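Minutes – Clalcombe Hall users' group, May meeting

Present: Gemechu Araya (chair), Zdenka Bošković, Dwayne Alcantara, Ognjen Nedeljković (notes)
Apologies: Hrvoje Mladenović

Started at 6 p.m. in the small room. Last meeting's notes agreed, with one fix: the spare key is with Dwayne, as Zdenka had already pointed out by email.

**1. The floor**

Most of the evening went on this and it was a really good discussion! Everyone is delighted to have the tiles back in use. Gemechu said the hall feels twice as bright with the pale floor and he'd happily have paid for it himself (not minuted as an offer).

Zdenka has been trying out the new cleaning routine: dry sweep first, then a damp mop with plain warm water, and soap only at the end of the week. She loves how fast it goes. The old string mop left streaks, so she has switched to the flat one from Gourlay and would like a second. Agreed, up to $20.

Dwayne asked about the grout near the kitchen door. Zdenka thinks a stiff brush and some patience will sort it out. She and Dwayne will do a test patch before we buy any cleaner.
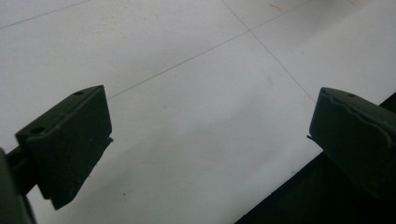
Ognjen brought up furniture, as a light floor shows every scuff. The stacking chairs still have their old rubber feet, and a few of those are worn through. Felt pads were suggested, but Gemechu worried they'd pick up grit and need changing all the time. After some back and forth we settled on new rubber caps. Luleck sells them in bags of 130, which covers every chair with plenty left over – great news for whoever loses them under the stage.

Tables are to be carried by two people, please, and never dragged. Dwayne will put up a sign. Zdenka asked for a friendly one.

**2. Door mats**

Etel have offered us a long mat for the front entrance on a month's trial. Everyone was keen. Hrvoje had sent a note asking whether it would catch under the door; Ognjen will measure the gap and let him know.

**3. Floor games morning**

Gemechu wants to chalk out hopscotch and a giant board game for the little ones. Lots of enthusiasm! Zdenka said yes to masking tape and no to chalk until she's tried it in a corner. Limit of 20 children, parents staying. Dwayne still has the big foam dice from last year.

**4. Anything else**

The cupboard light is out again. Dwayne to look.

**To do**

- Zdenka: second flat mop, grout test with Dwayne
- Dwayne: table sign, cupboard light, find dice
- Ognjen: order chair caps, measure door gap, reply to Hrvoje
- Gemechu: sketch for the games layout

Next meeting same time, same room. Zdenka is bringing the plum cake.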